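Ticket: Dubbed audio track drifts out of sync from reel 3 onward
Project: Skoron (animated feature, Welsh dub)
Opened by: Gwawr Wynne, Ginddale
Assigned to: Hefin Rees
Priority: High
Status: Resolved

Gwawr Wynne
We ran the Welsh version of Skoron in our second theater this morning, Sun 19 November, ahead of the school shows. Reels 1 and 2 play fine. In reel 3 the dialogue starts to lag behind the picture, and by the end of reel 5 the lips have stopped moving before the line begins. The English version on the same server plays in sync the whole way through. I loaded the package again from the drive and got the same result. No errors in the server log.

Hefin Rees
Thanks. Please send:
Package version on the drive label
Server software version
Whether music and effects drift too, or only the voices

Gwawr Wynne
Label says version 2. Server software was last updated in September and I don't have the exact number in front of me, will get it from the booth. Music and effects are fine. A door slam in reel 4 lands exactly on the picture and the line after it is late.
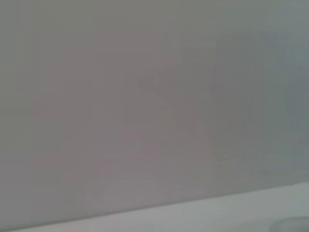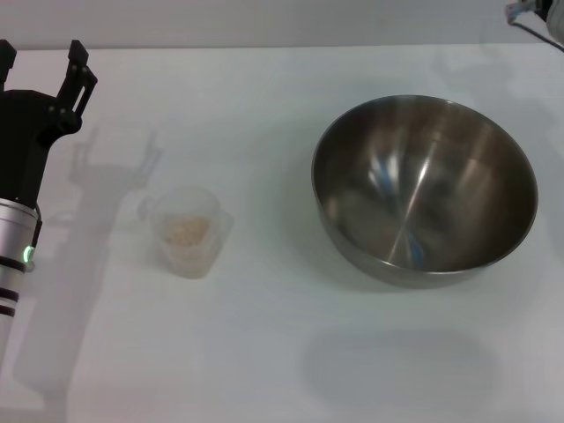 Hefin Rees
If the effects hold and the voices don't, the playback side is probably OK. I checked reel 3 against our master. The voice stem is 50 milliseconds late at the first line and 184 milliseconds late at the last one. Reel 5 is worse. Passing to Haf in the mix room.

Haf Kemeys
Found it. The voice stems for reels 3 to 5 were exported from the Pratum session, and that session was still set to 25 frames per second with a pull-down applied on export. Reels 1 and 2 came from the older session, which was set correctly. I have changed the setting and exported the three reels again. Also found one line in reel 4 using the rehearsal take, so I swapped in the approved one while I was there.

Ieuan Jenkins
Checked the new stems against picture on the stage. All three reels in sync start to finish. The replaced line in reel 4 is a little quiet, but I'd leave it.

Hefin Rees
Version 3 is packaged and on the transfer server. Gwawr, please delete version 2 before you load it. Both have the same title on the server menu and the wrong one is easy to pick.

Gwawr Wynne
Deleted 2, loaded 3. Server software is the same as at our other site, so I left it alone. Ran reels 3, 4 and 5 in full and spot-checked 1 and 2. Voices are in sync. Happy to close.

Hefin Rees
Closing. The other theaters holding version 2 have been sent the replacement notice. Haf will add a frame rate check to the export sheet under a separate ticket.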